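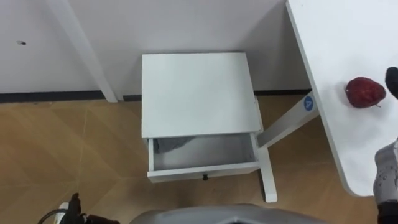
Can a bedside table stand in for a desk pedestal?

A bedside table works as a pedestal if it clears the underside of the desktop and the drawer can open fully without meeting the desk leg or your knee. Load is the limit. Most bedside drawers are built for light items and will sag under files or tools.

Ovbridge Forums > Workspace > Storage and Drawers
Thread: Bedside table as desk pedestal, drawer alignment and runners
Views: 3,107

ghazala_g
Original poster

Starting a thread so the replies stay in one place. I have a Soomro desk, white top, the kind with the shallow curve cut into the front edge, and a small white Daline bedside table with round black knobs. A matching pedestal exists but costs more than I want to pay for somewhere to put cables, pens and a cleaning cloth.

The plan is to put the Daline at the left end, where the top is straight and I don't sit. Constraints so far:

The desk leg is a column on a long flat foot bar. The foot bar runs front to back and takes up floor that the bedside table also wants.

The drawer needs 200 mm of travel before I can get at the back of it. Less than that and anything in the rear corner stays there.

The floor has slight dips at the plank joints. The table rocks on one of its legs.

Questions. Does it matter if the drawer faces out from the end of the desk and not toward the chair? Is there any reason to replace the runners before loading it? And has anyone fixed a table like this to the wall or the desk, or do you leave it freestanding?

Ghazala Gilani

tenonsaw

Leave it freestanding. Once you screw it to the desk, every vibration from the drawer goes into the top, and you can't pull the table out to clean behind it.

Orientation: face the drawer the way you approach it. If you usually walk up to that end of the desk, end-facing is fine. If you use it sitting down, it's a nuisance. You have to lean past the column and you end up opening the drawer with a bent wrist.

flatpack_relic

Disagree on freestanding. A light carcass with its only load in the drawer will tip or walk when the drawer is extended. You pull on the knob, the runner binds, the whole thing comes with it. Two angle brackets into the wall fix that permanently.

tenonsaw

It walks when the runner binds. Fix the runner. Bracketing the carcass to the wall so you can pull harder on a bad drawer is treating the wrong part.

flatpack_relic

Or do both. I've never regretted a bracket.

lm_kerf

Has anyone asked what the runners are? On the older Daline tables the drawer sides ride in a plain groove. On the later ones there is a thin steel roller runner. The grooved type doesn't need replacing, it needs wax. The roller type has a plastic stop that wears and lets the drawer drop at the front.

ghazala_g

Plain groove. No rollers. The drawer drops a little at the front from half travel onward, and more if I push down on it.

lm_kerf

Normal for a groove. The overlap between the drawer side and the groove is what holds the front up, and it shortens as you pull. At full travel you have very little left. Keep at least 40 mm of drawer inside the carcass and it will stay level enough.

If you want a hard limit, glue a small block to the underside at the back so it catches the front rail. Test it with tape first. 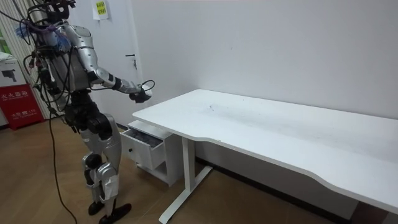
Krishnamoorthy Suvarna
Moderator, Storage and Drawers
Posts: 3,706

Moving this along, with a few measurements people keep leaving out.

Under-desk height. Measure to the lowest thing under the top, not to the top itself. Many desks with a column-and-foot frame have a steel crossbar or side bracket set back from the edge. The bedside table can look as if it fits and then stop short halfway in. Use a strip of cardboard cut to the height of the table and slide it along the intended path.

Foot bar. On this type of frame the bar extends well forward of the column. A four-legged table can sit next to the bar or straddle it, and those are the only two positions that work. Do not rest one leg on the bar. The difference in height will rack the carcass, and a racked carcass is the most common cause of a drawer that binds at one corner.

Front edge. With a curved cutout, the user sits centered on the curve and the straight ends get used for reach. A pedestal at the end is therefore opened from standing more often than from sitting. I would face the drawer outward and accept the lean.

Hardware. Leave the knobs where they are. A single centered knob on a grooved drawer pulls straight if you pull straight. People swap them for a wide bar handle, grab one end of it, and the drawer skews. That's the handle's doing and no amount of wax will cure it.

On brackets, flatpack_relic and tenonsaw have had this argument in at least two other threads. Both methods hold. The test is simple: extend the drawer to its working travel, loaded, and pull the knob forward with one finger. If a back leg lifts, anchor it. If not, don't bother.

tenonsaw

The one-finger test assumes the floor is flat. Hers isn't.

Krishnamoorthy Suvarna
Moderator, Storage and Drawers

Shim it first, then test. I took that as given and should have written it down.

drawer_nerd_ullcombe

Shims: use hard felt or thin plastic packers, not folded card. Card compresses over a few weeks and you're back where you started. Put the shim under the short leg only. Padding all the legs to the same thickness changes nothing.

I also think the end-facing advice is wrong for anyone who keeps daily items in there. I ran mine that way from December until spring in a small office in Ullcombe and turned it around in the end. Opening a drawer from the side of a desk means getting up. I stopped putting things back and the desktop filled up.

lm_kerf

That depends on what goes in it. For spares and cloths I would want it out of the way.

drawer_nerd_ullcombe

She said pens.

ghazala_g

Pens have moved to a cup. Update after an afternoon of this.

Shimmed the short leg with a plastic packer. No rocking. Cleared the foot bar by shifting the table a little toward the wall, so it no longer stands on anything but floor. Rubbed plain candle wax into both grooves and along the bottom edges of the drawer sides, then ran the drawer in and out until the squeak went away.

I tried it facing the chair first, as drawer_nerd suggested. The column gets in the way. I could open it, but not far enough to see the rear corners, and I hit my knee on the front rail twice. Turned it back to face out from the end.

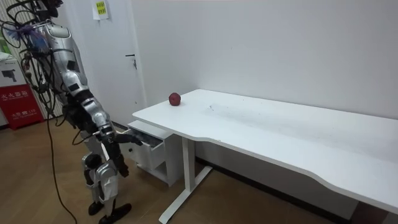

With the drawer facing out I get the full 200 mm and can reach the back corners from standing. The lean from the chair is awkward but possible for something near the front.

One-finger test done with the drawer loaded. The back legs stayed down, so no brackets for now.

Still undecided about the stop block. Without it I can pull the drawer past the point lm_kerf gave, and it drops noticeably. With the tape version it stops clean, but the tape leaves residue on the rail and I don't want to glue until I'm sure of the position.

flatpack_relic

No brackets is fine until someone leans on the drawer. Check the test again once there's more weight in it.

lm_kerf

For the stop block, clamp it and run the drawer for a week. Mark the position in pencil, then glue. Keep glue off the groove. If any gets in, let it cure and scrape it out with a chisel. Wiping it while it's soft pushes it further along.

Tape residue comes off with a bit of cooking oil, then dish soap. Try it somewhere hidden first, some white finishes go dull.

tenonsaw

What's the liner situation? A bare drawer base slides small items to the back every time you close it.

ghazala_g

No liner. There's a cloth in there and that's where it stays.

tenonsaw

Rubber mesh, cut slightly under size so it doesn't ride up the sides. Shelf liner from any hardware store. Don't use the adhesive kind on a grooved drawer. It adds thickness at the edges if you cut it badly and then the base rubs.

drawer_nerd_ullcombe

Seconding mesh. Also, scuffs on the desktop: a melamine sponge takes the gray marks off most white tops but flattens the sheen if you press. Go light, one pass, dry it.

flatpack_relic

A melamine sponge is an abrasive. Warm water and dish soap first, sponge last.

drawer_nerd_ullcombe

I said go light.

Krishnamoorthy Suvarna
Moderator, Storage and Drawers

Surface cleaning has its own section. Please keep this one to drawers.

ghazala_g, if you do glue the block, post the distance from the rear edge of the drawer. Other Daline owners have asked for it and the answer so far has been guesswork.

ghazala_g

Will do. It's clamped now, with 40 mm of drawer left inside the carcass at the stop. I'll measure from the rear edge when the clamp comes off.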